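Spring practice and the tight end situation

Posted Mar 11, 2025

Spring ball opens soon and I have already read four articles telling me the tight ends will be "more involved in the passing game." I have read this every March since I was old enough to own a subscription. One of these years it will be true and I will have to find something else to do with the month.

Let's look at what Fernard State threw to the position last fall. The two guys at the top of the depth chart combined for 109 yards receiving. That's the season, not the opener. Our punter had 100 yards on the fake against Usar - fine, he had 31 and a very generous fan section - but you take my point. Meanwhile the slot receivers ate everything, and the leading one finished with 840 yards and a sore back from carrying the rest of them.

Defne Karakaya, who charts every snap for her newsletter and has more patience than I do, figures the tight ends ran plenty of routes. They just ran them in places where the quarterback wasn't looking. She has the line struggling badly enough that one of them stayed home to block on most third downs, and by the time he leaked out, the ball was in the bleachers or somebody else's hands.

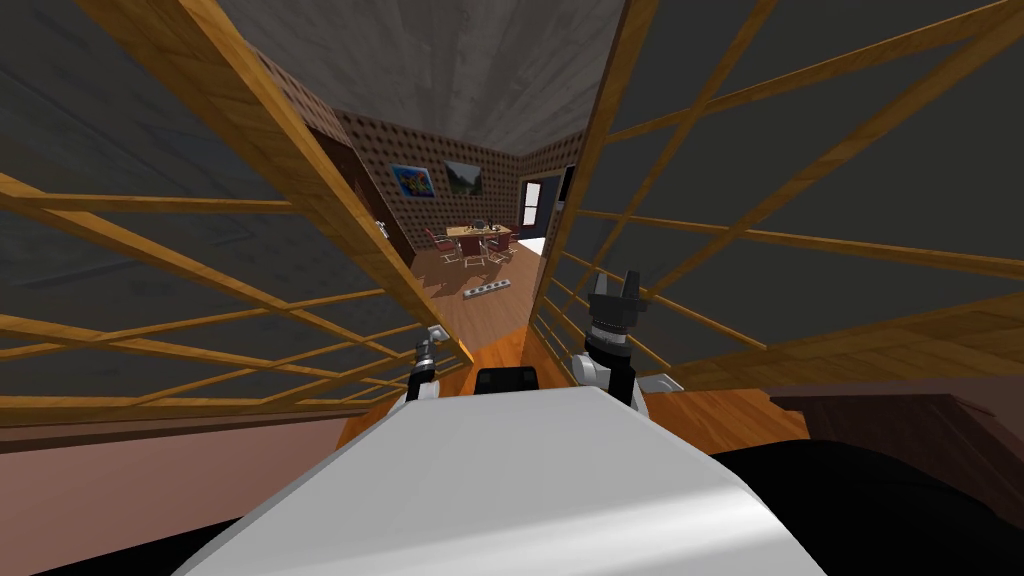
Which brings me to the line, and I'd rather it didn't. Three starters are gone. The new left tackle is a transfer from Coşkun who played 700 snaps there, mostly at guard. The coaches say the move outside is "natural." They said the same thing when they moved a safety to linebacker two years ago, and that kid now plays safety in another time zone.

If the tackle holds up, you can turn the tight ends loose and run the play action stuff that looked so nice in the first half at Fendden. If he doesn't, we're back to seven-man protections and a lot of brave talk about field position.

My friend Mwanaisha Kioko thinks I'm too gloomy. Her argument is that the redshirt freshman is the best athlete in the room and nobody in our league has a linebacker who can run with him. She may be right. She was also right about the kicker, and I still owe her lunch for that. But he has to learn to block first, and freshmen who come in as big receivers tend to regard blocking as something that happens to other people.

So I'll be watching number 88 in the spring game, and the left tackle, and probably the weather. Depth chart guesses will go up in June, after the portal has finished making fools of us all.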